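Início | Guias | Organização | Contato

Imprimir esta página | Enviar por e-mail

Guia do organizador de mesa Petero
Publicado em December 25, 2020, por Equipe de guias Cilley

Secção 5. Separar e guardar canetas e marcadores

Esta secção explica como preparar os marcadores antes de os colocar no organizador Petero. Se ainda não montou as divisórias, faça primeiro a secção 4.

5.1 Antes de começar

Precisa de uma mesa livre e clara, uma folha de papel de 80 g, um pano seco e o organizador já montado. O organizador tem 310 mm de comprimento; deixe espaço ao lado dele para trabalhar.

Nota: no modelo Bustamante a gaveta abre para a esquerda. Os passos são os mesmos.

5.2 Separar

1. Retire todos os marcadores da gaveta ou do estojo e ponha-os sobre a mesa, sem os empilhar.
2. Faça dois grupos: os marca-textos de ponta larga e os marcadores de ponta fina.
3. Ponha de parte as tampas que estão soltas. Não as deite fora ainda.
4. Se um marcador tem etiqueta com código de barras, pode deixar a etiqueta. Ela não impede o encaixe na divisória.

Cuidado: não deixe marcadores destapados perto de toalhas ou roupa. A tinta de alguns marcadores não sai com a lavagem.

5.3 Experimentar

5. Faça um traço curto na folha com cada marcador. Escreva ao lado a cor.
6. Se o traço sai fraco, tape o marcador, deixe-o deitado durante a noite e experimente outra vez no dia seguinte.
7. Se continua fraco, retire-o do conjunto. A tampa dele pode servir para outro marcador do mesmo modelo.

5.4 Tapar

8. Veja primeiro a parte de trás do corpo do marcador. Muitas pessoas encaixam ali a tampa enquanto escrevem e depois procuram-na em toda a mesa.

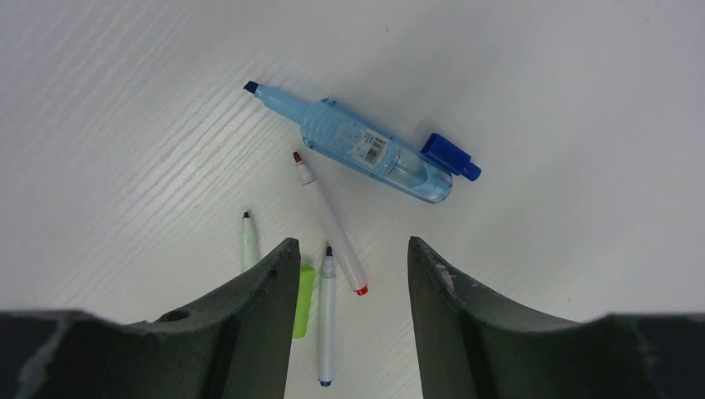
9. Puxe a tampa da parte de trás a direito, sem rodar, e ponha-a sobre a ponta até sentir o encaixe.
10. Para as tampas soltas, procure o marcador pela cor e depois pela largura. Uma tampa que entra sem resistência não é a certa.

Cuidado: não force uma tampa estreita sobre uma ponta larga. A ponta pode ficar esmagada e já não faz um traço direito.

5.5 Guardar

11. Coloque os marca-textos na divisória larga, deitados.
12. Coloque os marcadores finos na divisória do meio, todos com a ponta para o mesmo lado. O organizador completo leva 44 peças finas.
13. Ponha as tampas que sobram na caixa pequena Gririvville, à frente.

Nota: repita os passos 5 a 7 em março, ou quando juntar marcadores novos ao conjunto.

Anterior | Índice | Seguinte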